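We use cookies to remember your reading preferences. Accept all | Manage choices

Jametti grasping trials

The Jametti grasping trials are a long-running series of side-by-side tests of robot grippers, held at the Femaston workshop and best known for their patient, rather homely approach to a subject that is usually written up in a hurry. The trials began in June with two grippers on one arm, and they have since grown to take in different wrists, camera placements and controllers as well.

Each gripper is given 576 attempts at a fixed set of household jobs, among them pulling a drawer by its handle, pushing it shut again and picking small goods off a tabletop. The drawer jobs are the heart of the series, and the people who follow it tend to be very fond of them — a bar handle asks a good deal of a fingertip, and a gripper that does nicely with blocks and cups may slide right off a metal pull. A further 100 attempts are made with the camera moved, to see how much the results lean on one particular view.

Two grippers have been studied most closely. The Oma closes quickly and is easy to set up, and it scored well on flat goods, though it needed a fresh calibration after nearly every change of camera. The Aliyu is slower and heavier at the wrist, but it kept its hold on handles even when it came in a little crooked, and many readers of the results have come to prefer it for furniture.

As of October 2026 the published record held 3,454 attempts, of which more than 588 were drawer pulls. Later rounds are expected to keep the same arm and swap only the controller, a comparison that had been put off twice while the workshop settled on a fair speed limit for all the entries. 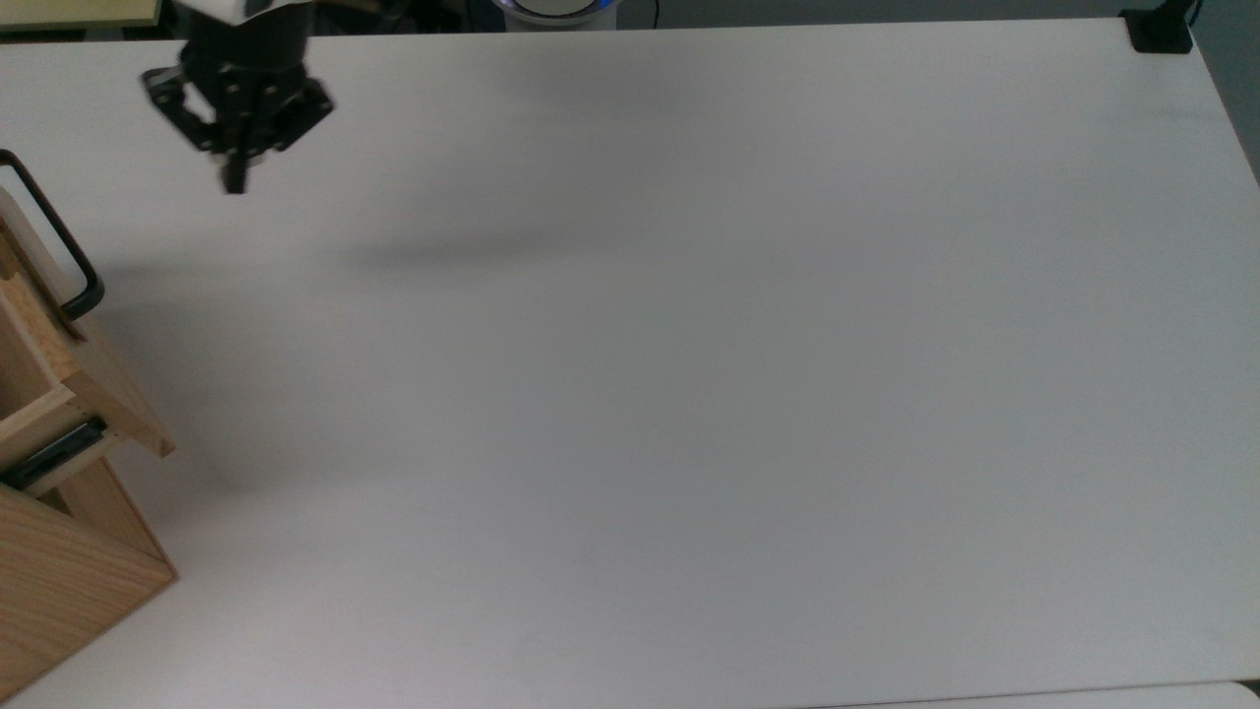 Speed matters a good deal in drawer work, where a quick approach can nudge the handle before the fingers have closed, and the limit finally chosen was the slower of the two proposed.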